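Home | Syllabus | Handouts | Reading List | Studio Hours

Materials and Making, Unit 4: Reading Wood Grain
Handout by Océane MacPherson
May 26, 2023

Bring this one to the bench with you. We'll go through most of it together, but the section on cuts is much easier to follow if you've read it once already and have a bit of wood nearby to squint at.

Where grain comes from

A tree grows outward. Just under the bark is a thin living layer called the cambium, and every growing season it adds a new sleeve of wood around the whole trunk. In places with real winters, the wood made in spring grows fast and tends to be more open, and the wood made later in the summer is usually denser and often darker. We call these earlywood and latewood. One band of each makes a growth ring.

Now, the word "sleeve" is the one I want you to hang on to! Students draw rings as flat circles because that's how they look on a stump, and then the patterns on a board make no sense at all. Think of a stack of very tall, very narrow paper cones, one over the other. The trunk tapers, so the sleeves taper too. Nearly every pattern you'll see on a board is what happens when a flat saw cut slices through that stack.

Some words we'll need

End grain: the surface you get by cutting across the trunk. You see the rings as arcs.
Face grain: the wide surface of a board.
Edge grain: the narrow long side.
Figure: the pattern on the surface, from whatever cause. Woodworkers say "grain" for this as well, and so will I half the time. Sorry in advance.
Rays: ribbons of cells running from the center of the trunk toward the bark. Easy to see in oak, fine and small in maple and birch.
Pith: the very center of the trunk. Boards that include it are likely to crack.

The three basic cuts

Plain sawn (also called flat sawn). The log is sliced straight through, and the rings meet the face at a low angle. This wastes the least wood, so it's what you'll mostly find at the lumberyard. It also moves the most across its width when the seasons change.

Quartersawn. The rings stand close to upright when you look at the end of the board. The face shows straight, even lines, and in oak you get those gorgeous silvery flecks where the rays are exposed. It stays flatter and costs more.

Rift sawn. The rings sit at something near 45 degrees to the face. The lines are straight on all four sides, with very little fleck. Table makers love it for legs – the grain looks the same whichever way you walk around the piece.

Tanner Hawthorne gave the guest talk on milling in our first term, and his notes are still in the binder by the band saw. His drawing of a log broken into quarters is better than mine, so go look at it before you attempt problem 2.

Cathedrals

When a flat cut passes through the side of those stacked cones, it catches each layer at a slant. The edges of the layers show up as nested arches with pointed or rounded tops, and this is the cathedral figure. If the trunk had a slight bulge there, the arches can close up completely into ovals. It's exactly the geometry of contour lines on a map: a closed loop means a local high or low spot. Where the cut meets the layers more steeply, off to the sides, the lines pull together and run straight.

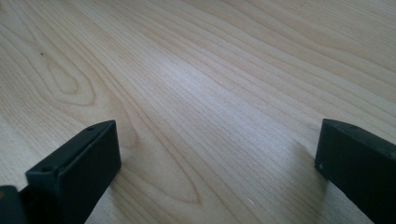
The spacing of the lines therefore tells you two things mixed together, how quickly the tree was growing and how steeply the cut crossed the layers. Wide bands on a face do not prove fast growth. To find out how fast the tree grew you have to look at the end grain, where the rings can be measured square on.

Veneer adds one more wrinkle. Rotary-cut veneer is peeled off a spinning log like paper towels off a roll, and its figure is broad and wandering. Sliced veneer is shaved from a flat face and can look just like a solid board.

Planing and grain direction

Look at the edge of the board. The fibers usually rise toward the surface in one direction. Plane so that you are going uphill with them, the way you'd stroke a cat from head to tail. Go the other way and the blade lifts the fibers and tears them. Around a knot the direction can flip within an inch or two, so take a thinner shaving and keep the iron sharp.

For next time

1. Sketch the end grain of your practice board and mark which side faced the bark.
2. On a drawn log, show where a plain-sawn board and a quartersawn board would come from.
3. Find one piece of wood at home with a closed oval in its figure. Draw the cut that could have made it (cones, remember the cones!).

Ludivine Cordier has offered to look over sketches for anyone who wants a second opinion before class. Practice boards go back on the rack under the window, end grain facing out.

Contact: Océane MacPherson, Materials and Making | © 2023 | Back to top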